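Bridum Hand-Held Gripper Kit: Frequently Asked Questions

Last updated Saturday, May 22, 2021

What is in the kit?
One hand-held gripper with two fingers, the camera mount, a charger, a spare pair of fingers and the printed setup guide. The camera is sold separately. The kit weighs 400 grams without the camera.

Do I need a robot arm to start?
No. You record the task by hand first, and the arm can come later. Many of our customers record for several weeks before they decide which arm to buy.

Which objects are good for the first recordings?
Light things from the house, on a plain table. We like a small basket with a hairbrush in it, because the handle gives the fingers something thin to approach and the brush has an irregular shape. 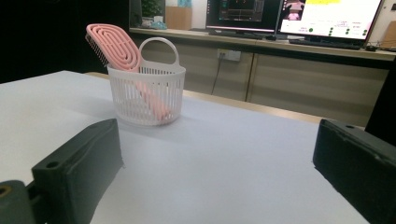 Please keep the same object for the whole first session. When people change it too early, they cannot tell if a bad result comes from the object or from their hand.

How many recordings should I make?
Our guide asks for 134 of one task. If your task has more than one step, please write to us before you begin and we will suggest a number.

Can the table be any color?
Yes, but a matte surface is better. Glossy tables reflect the lamps and this disturbs the tracking.

How long do the fingers last?
It depends on the objects. Small marks on the edges do not change the grip. Change the fingers when the tips do not meet evenly anymore. A new pair is fixed with 4 screws, which are included. 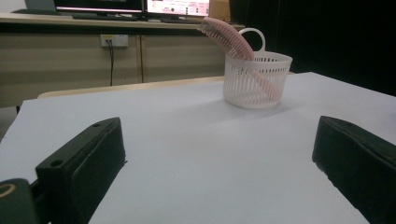

Do you offer training?
Yes. Myfanwy Pumphrey teaches a one-day course at our Kornham office, for groups of up to 16 people. The next free dates are in August. The course is in English only.

Does it work with the Grukia software?
Recordings can be exported to Grukia from version 2 of our app. The older app does not have this function, and we do not plan to add it.

Who do I contact about repairs?
Oliwia Wilczyńska, at the Urquijo service desk. Please include the serial number from the underside of the grip and a short description of the problem.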